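Cutting and Squaring T-Slot Aluminum Extrusion for a Bench Frame
By Liam Brophy
Updated 6/11/20

A bench frame goes together square only if the bars are cut square and to matching length. Most frames that rack or rock on the floor have one bar a little long, or one end a degree off. The procedure below covers 20 mm series extrusion cut on a miter saw. Larger profiles are handled the same way with a slower feed.

What you need

Miter saw with a non-ferrous blade (triple-chip grind, negative hook angle)
Stop block and two clamps
Machinist's square
Flat mill file and a small triangular file
Stick wax or cutting fluid
Eye and hearing protection

Check the no-load speed on the saw plate against the limit printed on the blade. My saw runs at 4,000 rpm, well inside the limit for the blade I use. Do not fit a wood blade with a positive hook. It will grab the slot walls and can pull the bar out of the clamp.

Step 1. Work out the cut list

Decide which bars run full length at each corner before writing down any number. A bar that butts between two others is shorter than the outside dimension by twice the profile width. On a frame 26 inches wide, this is the mistake that sends people back for more stock. Group the list by length and cut each group from one stop setting.

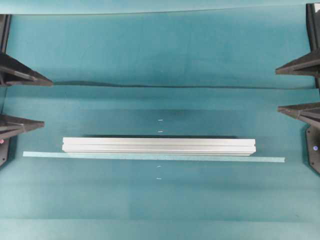 Silver T-slot bar with both ends cut square.

Step 2. Square the saw

Unplug the saw. Set the square against the fence and the body of the blade, keeping it off the teeth. Adjust the miter stop until no light shows. Repeat with the square on the table for the bevel. Detents drift, so do this again at the start of each session.

Step 3. Trim the factory end

Mill ends are sheared or rough sawn and are not a reference surface. Take a thin slice off each new length and mark the fresh end with a pencil. All measurements start from that end.

Step 4. Set the stop and cut

Clamp the stop block to the fence, raised slightly so that chips do not pack behind it. Clamp the bar on the side away from the waste. Wax the blade, bring it to full speed, and feed slowly. Let the blade stop before you raise it. Measure the first piece and correct the stop before cutting the rest of the group.

Step 5. Deburr

File the outside edges at a shallow angle with two or three strokes. Clear the slot mouths with the triangular file. A T-nut should slide in from the end without force. Blow out the center bore if you plan to tap it. 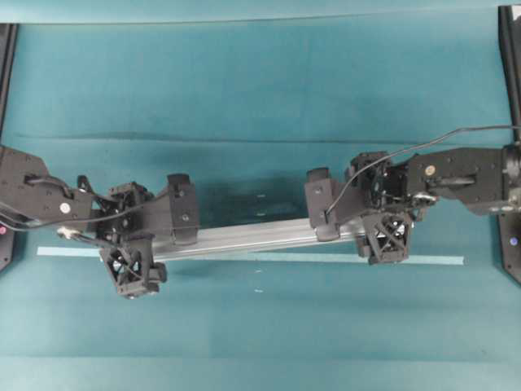 Extrusion rail held just above the work surface.

Step 6. Check for twist and bow

Sight along the slots from one end. The lines should stay parallel for the full length. Then lay the bar on a surface plate or a piece of float glass and press on opposite corners. Rocking indicates twist. Turn the bar a quarter turn and try a feeler gauge under the middle to find bow. Put slightly bowed bars in short spans, with the crown up. Return twisted bars, as brackets will not pull them straight.
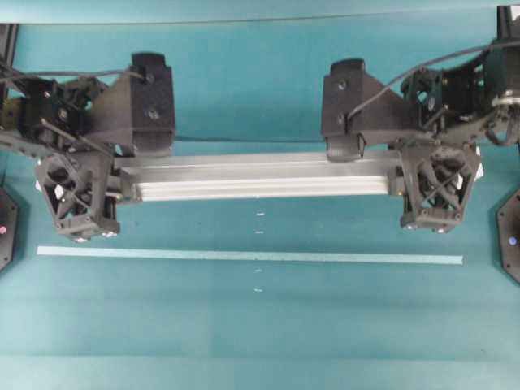

Step 7. Assemble loose, then tighten

Load all the T-nuts before closing any corner, plus two spares per slot. Bring every bracket screw to finger tight. Measure both diagonals and tap the long one in until they agree. Tighten the bottom rectangle first, then the uprights, then the top. Follow the bracket maker's torque figure for the screw size, and recheck the diagonals after each level.

Notes

Tsung-han Kong wrote in to suggest painter's tape along the fence face to keep chips from scratching the anodizing. It works. Replace it when it starts to lift.

Keep offcuts longer than a hand's width. They make good spacers for Step 7.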